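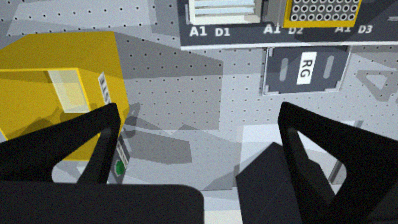 Search minutes and papers... Go

Lab Users' Group – minutes of the April meeting, Clustley

Notes by me again, so if I've got you wrong, shout and I'll fix it before they go in the folder. We started at 2 pm in the upstairs room.

1. Last time's minutes

Agreed, with one correction: the reagent fridge is Polishchuk's to defrost, and I had put it down as mine. Very happy to change that one!

2. What we saw at Carnau

Most of this meeting was people talking over each other about the visit, so I've tried to boil it down. Carnau ran the whole bench for us in Skaltard, their simulator, and Miroslava Vasylenko drove. She was great, and very patient with us when we kept asking her to stop and turn the view (sorry, Miroslava).

I liked how much of it looked like our own prep bench. There's a long tray with the plates and racks lined up along it, a separate low platform at the near end with three small racks and a big off-white plate, and the yellow bin up at the far end. Polishchuk wanted to know why the slots on the dark panel are labeled D1, D2, D3 with an A1 beside each one. Miroslava said the A1 is a reminder of which way round the plate goes, and then there was a long side conversation about the time we ran a whole plate backwards. I'm leaving that out of the minutes.

We also talked about reach. The arm hangs in over the left side of the table, and a couple of us thought that would be a problem in our room with the window there. Carnau will send us the floor plan they use, and we'll tape it out on the floor and see who bumps into it. 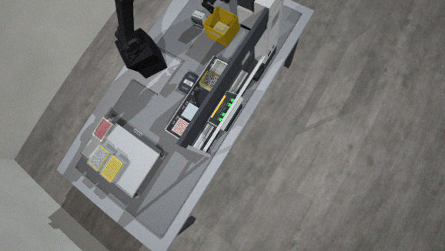

3. Open day

Carnau has offered to bring Skaltard here for our open day and run it on the big screen. Everyone was keen. We can fit 20 people in the prep room at once, so it'll have to be timed slots. Last year 197 people came through and the corridor was a mess by lunch, so I'd like to print 300 slot tickets and have somebody on the door who isn't afraid of being firm. Polishchuk volunteered, then tried to take it back – too late, it's in the minutes.

4. Money

We have $2,742 left in the events line. The screen hire comes out of that, plus tickets and coffee. I'll get a price for the screen before we agree to anything else.
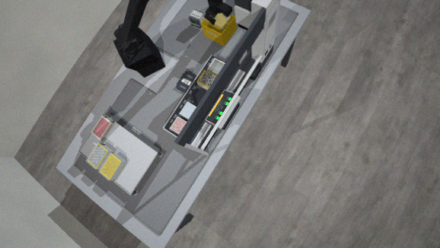
5. What to show visitors

My own feeling is that we should keep the talk short and let people watch. Our handout from last year had two pages on sample tracking and I found most of them in the recycling. Miroslava suggested building the talk around one job and stopping it wherever somebody has a question. I'd start at the yellow bin, with the gripper's fingers spread around that pale yellow block right at the opening, and ask people to guess what happens next. Kids will love that. After that she can swing over to the tray and talk about why there's a gap left in the middle, between the top two racks and the lower two. Agreed that I draft a running order and Miroslava checks it.

There was a longer argument about whether to say "robot" on the poster. Polishchuk thinks it will scare off the techs who worry about their jobs, and I think it will fill the room. We went with "robot," in large letters.

6. Anything else

The door code is changing again. Ask me in person, please don't email me for it.

Carnau would like a list of questions ahead of time, so send me yours. I already have five on spills.

To do
Me: screen price, running order, tickets
Polishchuk: door, floor tape, fridge
Miroslava: floor plan, check running order

We finished at 3:15 pm. Next meeting is in May, same room, and I'll bring the good cookies.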